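Community Help > Public Affairs > International Sanctions > Listings and Exemptions

Expiry of a travel exemption while the listed person is abroad

Posted by Vudaten

I would be grateful for guidance on a procedural matter. Our office provides administrative support to a regional dialogue hosted in Clirnumska. One delegate is subject to a travel ban and an asset freeze, and attends under an exemption granted for a fixed period. The exemption ends in September, at midnight on the final day of the talks.

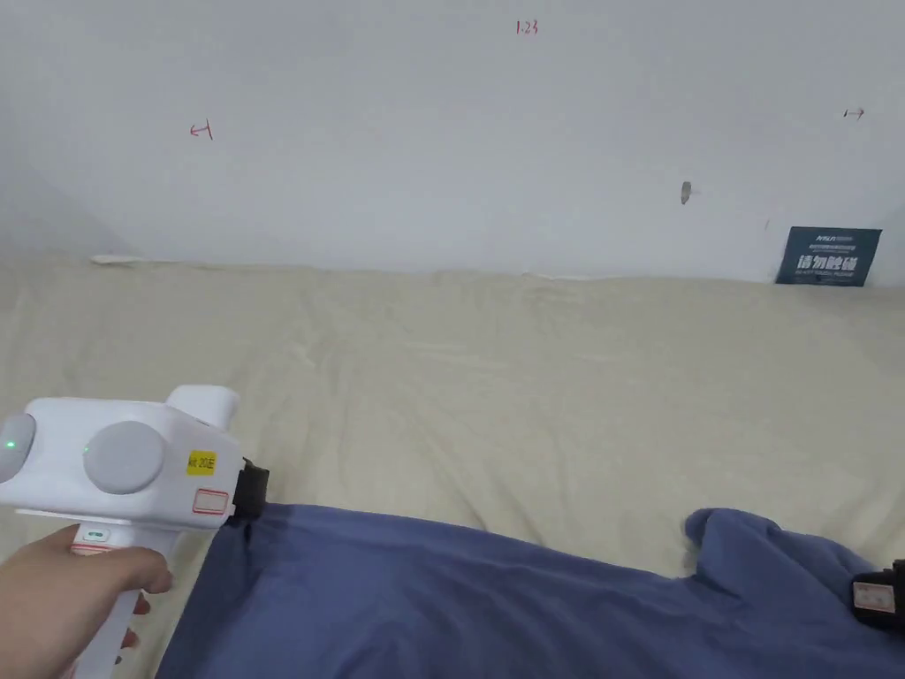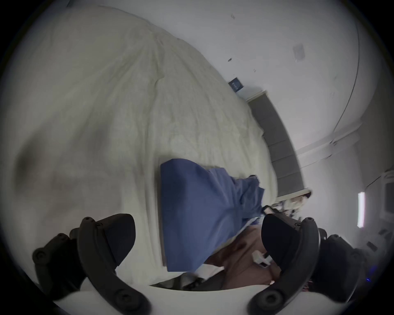 The closing session has now been moved to the evening, and the only suitable flight leaves the following morning. We should like to know whether the delegate would be in breach by remaining overnight, whether an extension may be requested at this stage, and whether the hotel bill may be paid by our office. The host ministry has told us by telephone that "a few hours will not matter." We have nothing in writing.

Posted by Sundaram

The telephone assurance should not be relied upon. Where a travel ban is imposed by an international body, the host state is bound to apply it, and an official of one ministry does not ordinarily have the authority to set it aside. The text of the exemption governs. Please read it with attention to the following points.

First, establish whether the period covers presence in the host country only or the entire journey, including transit. Many exemptions name the dates, the places and the purpose of travel. If the return flight passes through a third country, that country must also be covered.

Second, check which time zone applies. If the decision does not say, ask the issuing committee's secretariat in writing. Do not assume that the later hour applies.

Third, an extension should be requested at once, through the state that submitted the first request. A private office cannot usually file it. The request should give the delegate's full name and listing number, the original dates, the new dates, the revised itinerary and the reason for the change. Some committees decide by a no-objection procedure, under which a single member may block or delay the matter. Silence before the stated deadline is not approval.

The hotel bill is a separate question. An exemption from the travel ban does not by itself lift the asset freeze, and paying for a listed person's lodging may count as making funds or economic resources available. Confirm that the costs are expressly covered before any payment is made. Our own office once had 13 separate invoices returned by a bank on this ground, and settling them took the better part of a year.

Posted by Eltska

Just move the flight. Could the delegate leave before the closing session and have a deputy sign? This is what was done at the meeting I attended.

Posted by Clirnumska Desk

I agree with the reply from Sundaram, with one addition. Inform the border authority of the planned departure as well as the foreign ministry. The two do not always share records promptly, and a delegate holding a valid extension may still be stopped at the airport if the officer on duty has only the earlier date. The delegate should carry a paper copy of the decision, with a certified translation if the original is in another language.

The suggestion to leave early is sound if the extension has not been confirmed by noon on the final day. Please keep a seat reserved on an afternoon flight until then.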